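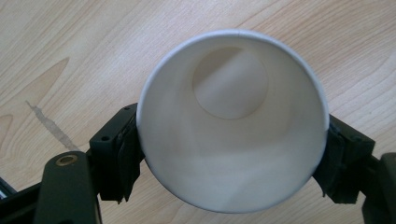

From: Benjamín Farías
To: grippers list
Date: 11 Aug 2024
Subject: Re: Wana hand-held gripper, is it worth the money?

Iara Riquelme wrote:

> Hello all,
> Our lab is thinking of buying two of the Wana hand-held grippers
> from Plivitz. The offer says the soft pads can hold thin objects
> without crushing them, but the seller did not give me any numbers
> for this. Has someone used the kit with light things, like paper
> cups or egg cartons? I also want to know how long the pads last,
> and if the training day is worth paying for.
> We must decide before September.
> Iara

Dear Iara,

We have had one Wana kit for 90 days now, so I can answer a part of your questions. Please excuse me if it is long.

First, the cups. It was my first test too, as we want to record people who clear and set tables. With an empty white paper cup the pads close on the two sides of the rim and the wall keeps its shape, if you squeeze slowly. When you squeeze fast, the cup goes oval, and with a full cup you will have water on the table. I recommend to take the cup at its widest part. Lower down the wall is inclined and the fingers like to slide up.

I did not try egg cartons. I tried a yogurt pot and a roll of tape, both without problems.

About the pads: we changed the first pair after 2000 grasps, as the manual asks. They were still usable, in my opinion, but the ridges near the tips had become smooth and a glass could turn a little in the hand. A new pair is in the box. After this you must order, and our order took 9 days to arrive. Ask Plivitz to put a second spare pair in the offer. They did it for us when I asked, but it was not on the price list.

Three things I did not like:

The screws of the fingers become loose. Check them every morning.

The trigger is stiff for small hands. Two of our students had pain in the thumb after one hour, so now we change the person after twenty minutes.

The recording software (version 246 in our case) forgets the calibration if you close it while the gripper is still connected. Bjarnason, who makes the software, answered me that they know this and a correction will come. I have not received it yet.

The training day I would not pay for. Our trainer was friendly and well prepared, but almost everything he showed is in the manual, chapters two to four. The only new thing for me was how to clean the pads: a damp cloth, no alcohol. Now you know it also.

If you have the possibility, compare with the Boren before you sign. Nicanor Mansilla borrowed one in spring and he told me it is lighter, but the fingers are hard and he had to glue foam on them. Maybe he can write more, I believe he still reads this list.

For the price, I would buy the Wana again, one piece and not two. Use it for a month with your own objects and order the second one later. The discount for two pieces is small.

If you want our list of test objects with my notes, write to me and I will send it. It is in Spanish, but for you this is no problem.

Kind regards,
Benjamín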